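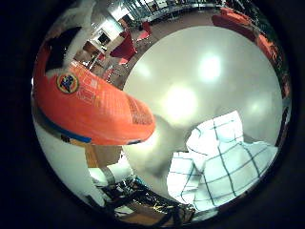
그림 1. 주황색 포장 제품과 흰색 원형 테이블

## 세탁실 설치 및 첫 가동 (Karkel 736)

박스 뜯기 전에 이 장부터 읽을 것. 설치 기사용 아님. 사용하는 쪽에서 직접 하는 작업만 모았음. 급수 배관 신설, 콘센트 증설은 별도 의뢰.

대상 모델은 Karkel 736 드럼세탁기, 용량 18kg. 위에 건조기 올릴 거면 Dimitriou 거치대 필요. 거치대는 별매. 박스 안에서 찾지 말 것.

### 시작 전 준비

준비물:

- 수평계 (스마트폰 앱도 되긴 하는데 오차 있음)
- 스패너, 동봉된 것 사용 가능
- 걸레 여러 장
- 대야. 낮은 거
- 손전등
- 액체세제 또는 캡슐세제. 분말은 첫 가동 때 쓰지 않음

설치 장소 확인:

- 바닥이 단단한가. 마루판 위에 바로 놓으면 울림
- 배수구가 본체 뒤 또는 옆에 있는가
- 접지 콘센트가 단독인가. 멀티탭 금지
- 문 열리는 방향에 벽이나 선반 없는가
- 겨울에 얼지 않는 곳인가

하나라도 아니면 여기서 멈추고 장소부터 다시. 본체 무거워서 놓고 나면 옮기기 싫어짐.

> **주의** 본체는 성인 두 명 이상이 옮길 것. 문이나 세제 서랍을 잡고 들지 말 것. 서랍 잡고 들다가 부러지면 보증 안 됨.

### 운송 볼트 제거

이거 안 하고 돌리는 경우가 제일 많음. 꼭 먼저.

1. 본체 뒷면을 볼 수 있게 벽에서 띄운다.
2. 운송 볼트를 스패너로 푼다. 반시계 방향.
3. 볼트와 고무 부싱을 같이 빼낸다. 뻑뻑하면 좌우로 흔들면서.
4. 빈 구멍에 동봉된 플라스틱 마개를 끼운다. 딸깍 소리 날 때까지.
5. 빼낸 볼트는 지퍼백에 넣어 보관. 이사할 때 다시 끼워야 함.

> **경고** 운송 볼트가 꽂힌 채로 탈수하면 본체가 걸어 다님. 서스펜션 손상되고 유상 수리.

볼트 다 뺐는데도 드럼이 안 움직이면 스티로폼 받침이 밑에 남은 것. 앞쪽을 살짝 들고 빼낸다. 손가락 조심.

### 급수 호스 연결

1. 수도꼭지를 잠근다.
2. 꼭지 쪽 어댑터에 고무 패킹이 들어 있는지 본다. 없으면 물 샘.
3. 냉수는 파란 표시, 온수는 빨간 표시. 바꿔 끼우지 않도록 주의.
4. 손으로 끝까지 조인 다음 스패너로 살짝만 더. 세게 조이면 패킹이 눌려서 오히려 샌다.
5. 반대쪽을 본체에 연결. 방법 동일.
6. 꼭지를 조금만 열고 잠시 둔다. 이음매를 마른 휴지로 한 바퀴 닦아본다. 휴지가 젖으면 잠그고 다시.

온수 배관 없는 집은 온수구를 마개로 막고 냉수만 연결. Y자 분배기로 냉수를 양쪽에 넣는 방법은 이 모델에서 지원 안 함.

헌 호스 재사용 금지. 길이 모자라면 Wistar 부품 창구에서 긴 호스를 따로 주문. 호스 두 개를 이어 붙이지 말 것.

### 배수 호스

1. 호스 끝에 U자 가이드를 끼운다.
2. 바닥 배수구면 가이드 빼고 그대로 꽂는다. 싱크나 스탠드 파이프면 가이드 사용.
3. 호스가 꺾인 데 없는지 손으로 따라가며 확인.
4. 끝이 물에 잠기지 않게 고정. 잠기면 물이 거꾸로 빨려 들어옴.
5. 케이블타이로 묶는다. 너무 꽉은 말고.

배수구 냄새가 올라오면 트랩 문제. 세탁기 문제 아님. 관리실이나 설비 업체에.

### 수평 맞추기

급하면 대충 하게 되는데 소음 민원은 거의 여기서 나옴.

1. 본체를 최종 위치에 놓는다.
2. 수평계를 윗판 앞쪽에 좌우 방향으로.
3. 앞다리를 돌려 맞춘다. 시계 방향이면 올라감.
4. 수평계를 앞뒤 방향으로 돌려서 다시.
5. 대각선으로 눌러본다. 덜컹거리면 뜬 다리가 있다는 뜻.
6. 잠금 너트를 본체 쪽으로 올려 조인다. 이거 빼먹으면 몇 번 돌리고 다시 틀어짐.

> **참고** 방진 패드를 쓸 경우 패드 먼저 깔고 수평. 순서 바꾸면 처음부터 다시해야 함.
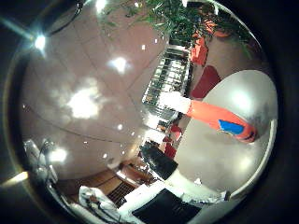 그림 2. 흰색 면 위에 눕혀 놓은 주황색 원통형 물건

### 건조기 직렬 설치 (해당자만)

건조기 안 올리면 다음 항목으로.

Dimitriou 거치대는 앞판, 좌우 레일, 나사 봉투로 구성. 좌우 레일은 모양이 비슷한데 같지 않음. 안쪽에 L, R 각인 확인.

1. 세탁기 윗판의 먼지와 물기를 닦는다. 기름기 있으면 접착 패드가 떨어짐.
2. 레일 밑 패드 필름을 떼고 위치를 맞춰 붙인다. 한 번 붙으면 떼기 힘듦. 필름 떼기 전에 대보기부터.
3. 뒤쪽 나사를 먼저 끼우되 끝까지 조이지 않는다.
4. 건조기를 두 명이 들어 레일 뒤쪽까지 밀어 넣는다.
5. 앞판을 끼운다.
6. 나사 전부 조임.
7. 건조기 위쪽을 가볍게 흔들어 본다. 세탁기랑 같이 움직여야 정상. 건조기만 움직이면 나사 다시.

> **경고** 거치대 없이 건조기를 올리지 말 것. 미끄럼 방지 매트만 깔고 올리는 것도 안 됨. 세탁기를 건조기 위에 올리는 것은 당연히 안 됨.

다른 회사 건조기는 폭이 맞아도 다리 위치가 다를 수 있음. 맞는지는 거치대 설명서 뒷장 표 참조.

### 전원 및 초기 설정

1. 플러그를 꽂는다. 젖은 손 금지.
2. 전원 버튼. 표시창에 줄표가 뜨고 조금 기다리면 언어 선택.
3. 다이얼 돌려 한국어, 시작 버튼으로 확정.
4. 물 경도 선택. 모르면 중간. 나중에 바꿀 수 있음.
5. 알림음 크기 선택. 공동주택이면 낮게 추천.
6. 시계는 앱 연결 후 자동. 앱 안 쓰면 수동 입력.

앱은 Collora. 안 써도 세탁에 지장 없음. 쓸 거면:

- 공유기와 세탁기가 너무 멀면 연결 실패. 설치 전에 세탁실에서 휴대폰 와이파이 잡히는지 먼저 볼것
- 연결 버튼을 3초 누르면 와이파이 표시가 깜빡임
- 앱에서 기기 추가 → 세탁기 → 모델명 선택
- 비밀번호 입력 후 대기. 화면 끄지 말 것
- 실패하면 전원 뽑았다가 처음부터. 그래도 안 되면 공유기 재시작

원격 시작은 기본값이 꺼짐. 켜려면 매번 본체에서 원격 버튼을 눌러야 함. 앱만으로는 켤 수 없게 되어 있음. 고장 아님.

### 세제 넣기

세제 서랍은 세 칸.

| 칸 | 용도 | 비고 |
|---|---|---|
| 왼쪽 | 본세탁 | 액체는 칸막이 내리고 사용 |
| 가운데 | 섬유유연제 | MAX 선 넘기지 말 것 |
| 오른쪽 | 예비세탁 | 예비세탁 안 하면 비움 |

액체세제 양은 제품 뒷면 표를 따른다. 드럼용인지 확인. 일반용은 거품이 많아서 탈수가 멈추는 일이 있음. 뚜껑을 계량컵으로 쓰는 제품은 안쪽 눈금 기준. 눈대중으로 붓지 말 것.

캡슐세제는 서랍 말고 드럼 안쪽에 먼저. 그 위에 빨래. 마른 손으로 집기.

세제는 본체 위에 두지 말고 따로 둘 자리를 정한다. 탈수 진동으로 떨어짐. 작은 탁자나 벽 선반이면 충분. 단, 아이나 반려동물이 닿는 높이면 문 달린 장 안에 넣을 것. 뚜껑은 쓰고 바로 닫기. 다른 용기에 옮겨 담지 않는다. 특히 음료수병.
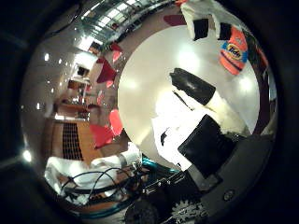 그림 3. 테이블 위의 Tide 세제병

> **주의** 염소계 표백제와 산성 세정제를 같이 쓰지 말 것. 유독가스. 통을 나란히 보관하는 것도 피함.

세제가 눈에 들어가면 흐르는 물로 충분히 씻고 병원. 제품 용기를 들고 가면 빠름.

### 첫 가동 (빈 통)

빨래 넣지 말고 한 번 돌린다. 제조 과정에서 남은 물과 기름기 제거용.

1. 드럼 안을 본다. 설명서 봉투, 비닐, 부속이 들어 있으면 뺀다.
2. 문을 닫는다. 딸깍.
3. 본세탁 칸에 액체세제 조금. 평소의 절반 이하.
4. 수도꼭지를 끝까지 연다.
5. 코스를 통세척으로. 시작.
6. 급수되는 동안 뒤쪽 이음매를 손전등으로 비춰 본다. 물방울 있으면 정지, 꼭지 잠그고 급수 호스 항목으로 돌아감.
7. 배수 시작하면 배수 호스 끝을 본다. 튀거나 빠지면 다시 고정.
8. 탈수 때 본체에 손을 대본다. 약한 떨림은 정상. 쿵쿵거리면 수평 다시.
9. 끝나면 문을 열어 두고 말린다. 서랍도 조금 빼 둔다.

연달아 2회 돌릴 필요는 없음. 냄새가 남았을 때만 한 번 더.

### 첫 빨래

- 주머니 비우기. 동전, 휴지, 이어폰
- 지퍼 잠그고 뒤집기
- 드럼의 3분의 2 정도까지만. 용량 18kg은 마른 면 빨래 기준이고 이불은 부피가 먼저 참
- 새 수건은 따로. 먼지 많음
- 와이어 있는 속옷은 망에
- 방수 소재는 탈수 금지. 물이 고여서 드럼이 튐

코스 모르겠으면 표준. 온도는 옷 라벨 기준. 라벨 없으면 냉수.

중간에 넣을 게 생기면 일시정지 누르고 문 표시등 꺼질 때까지 기다린다. 물높이가 높으면 안 열림. 당기지 말 것.

### 오류 표시

| 증상 | 먼저 볼 것 |
|---|---|
| 급수 안 됨 | 꼭지 열림, 호스 꺾임, 급수 필터 막힘 |
| 배수 안 됨 | 배수 호스 높이, 배수 필터, 겨울철 결빙 |
| 문 오류 | 문틈에 낀 빨래, 잠금부 이물질 |
| 탈수 안 됨 | 한쪽 쏠림, 빨래가 너무 적음, 거품 과다 |
| 표시창 꺼짐 | 플러그, 차단기 |
| 앱에서 안 보임 | 공유기, Collora 재로그인 |

같은 오류가 3회 넘게 반복되면 Wistar 서비스 창구로. 접수할 때 모델명 736이랑 뒷면 일련번호 필요. 벽에 붙이기 전에 일련번호를 사진으로 찍어 두면 편함.

### 필터 청소

급수 필터는 계절 바뀔 때. 배수 필터는 한 달에 한 번, 털 많은 집은 더 자주.

1. 전원 끄고 플러그 뽑기.
2. 온수 코스 직후면 식을 때까지 기다린다.
3. 앞쪽 아래 커버를 연다.
4. 대야를 대고 잔수 호스 마개를 뺀다. 물이 꽤 나옴. 대야 차면 마개 닫고 비우고 다시.
5. 필터를 반시계로 돌려 뺀다.
6. 흐르는 물에 칫솔로 씻는다. 세제 필요없음.
7. 안쪽 구멍에 머리핀이나 동전 걸렸는지 손전등으로.
8. 끼우고 끝까지 돌린다. 덜 잠그면 다음 세탁 때 바닥으로 샘.

고무 패킹 주름 사이도 닦을것. 마른 걸레로. 곰팡이 생겼으면 젖은 천에 전용 세정제 묻혀서 닦고, 통세척 한 번.

### 장기간 비울 때

- 수도꼭지 잠금
- 플러그 뽑음
- 잔수 제거 (위 필터 청소 4번)
- 문 열어 둠. 아이 있는 집은 세탁실 문을 잠글 것
- 배수 필터 다시 잠갔는지 확인

이사 갈 때는 보관해 둔 운송 볼트를 다시 끼운다. 잃어버렸으면 Wistar에서 구입. 다른 모델 볼트는 길이가 달라 안 맞음.

건조기 필터와 물통 관리는 건조기 설명서 참조.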